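Waltelen Small Animal Rescue - Frequently Asked Questions

Most of what people ask us by phone or email is covered on this page. We take in rabbits, guinea pigs, rats, chinchillas and, when there is room, hamsters and gerbils. Please read through before you call, as the phone is only answered a few hours a day and animal care comes first.

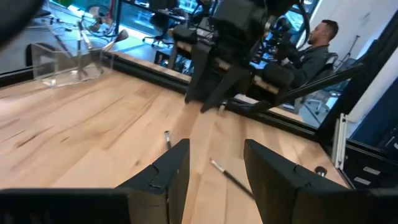
By the Waltelen web desk | Updated 8 March 2021

ABOUT THE RESCUE

Are you a shelter that people can walk into?

No. We have one building, the Olent Road house, and a group of foster homes. The Olent Road house is open by appointment only. Rabbits and guinea pigs are prey animals and do badly with a stream of strangers going past their pens, so we keep visits short and spaced out.

Where do your animals come from?

Most are given up by their owners. The rest come from county animal control, from other shelters that are not set up for small animals, or are found outdoors. A pet rabbit let loose in a park will not survive long, and we ask anyone who sees one to call us the same day.

How many animals have you placed?

We have placed 2,572 animals since we opened. Of those, 1,321 were rabbits and 882 were guinea pigs. The remainder were rats, chinchillas and the smaller rodents.

Do you put animals to sleep for space?

No. When we are full we start a waiting list. Euthanasia is only considered when a vet tells us that an animal is suffering and that treatment will not help.

ADOPTING

How do I apply?

Fill out the application form and email it to us with photos of the housing you plan to use. Someone will answer within a week. If the form looks fine we set up a phone call, and after that a visit. Please do not buy a cage before we have talked. Many of the cages sold for rabbits and guinea pigs are too small, and we would like to save you the money.

Can I adopt just one rabbit or guinea pig?

If you already have one at home that needs company, yes. Otherwise we place them in pairs. We do make exceptions for the occasional rabbit that has been tried with several partners and fights with all of them. These are marked "single" on the adoption list.

What is the difference between Evia and Tarigan on the adoption list?

They are the names of our two foster groups. Evia animals are healthy, spayed or neutered where needed, and ready to go. Tarigan animals have a long-term condition such as dental disease, or are older. The adoption fee for a Tarigan animal is reduced, but you should expect higher vet bills and we will go over these with you before you decide.

Do I have to own my home?

No. If you rent, we need a copy of the page of your lease that covers pets, or a short letter from the landlord.

Are rabbits good pets for children?

Sometimes. Most rabbits do not like being picked up, and a scared rabbit can kick hard enough to injure its own back. Guinea pigs tend to be easier for a patient child. In either case an adult has to be the main caretaker, and it is the adult's name that goes on the contract.

What if it does not work out?

Bring the animal back to us. This is in the contract and there is no time limit on it. Please do not give the animal to a friend or list it online, even if the new home sounds good.

GIVING UP AN ANIMAL

I can't keep my pet. Will you take it?

We will if we can. Send us the species, age, sex, any health problems and how soon you need an answer. There is usually a wait, and it is longest in the spring and early summer.

Is there a fee?

We ask for a donation toward the exam and surgery. We do not turn animals away over money, so please tell us if this is a problem.

My guinea pig is pregnant. What now?

Tell us right away. Separate any males from her - she can become pregnant again within hours of giving birth. Leave her in the housing she knows, give her plenty of hay and fresh greens with vitamin C, and do not move her late in the pregnancy unless a vet says so. 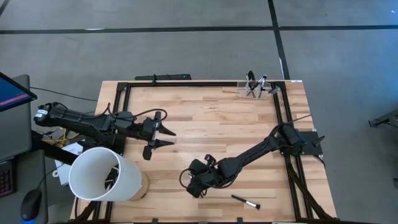 Work table, two arms fitted.

CARE

What do rabbits and guinea pigs eat?

Grass hay should be available day and night and should make up most of the diet. Add leafy greens every day and a small measured amount of plain pellets. Guinea pigs need a daily source of vitamin C. Skip the mixes with seeds, corn or colored pieces.

My rabbit has stopped eating. Can it wait until tomorrow?

No. A rabbit that has not eaten or passed droppings for 12 hours needs a vet as soon as one can be reached. The same goes for guinea pigs. We are not a clinic and cannot treat your animal, but we keep a list of vets who see small animals and will send it to anyone who asks.

Should I bathe my rabbit?

No. Rabbits keep themselves clean, and a bath can send them into shock. If the rear end is soiled, clean only that area and have a vet look for the cause.

Do you trim nails?

Yes, by appointment, for rabbits and guinea pigs. Bring the animal in a hard-sided carrier with a towel on the bottom.

HELPING OUT

What do you need most?

Foster homes. We supply the pen, litter and vet care, and you supply the space, the hay and the time. Fosters must be 18 or older.

Do you accept used supplies?

We accept clean towels, fleece, ceramic bowls and exercise pens. We can't use wire-bottom cages, cedar shavings or opened bags of food.

Is there an event I can come to?

The adoption day is held each November. Last time over 200 people came, so visitors now sign up for a time slot. Please leave your own pets at home that day, including dogs that are good with rabbits.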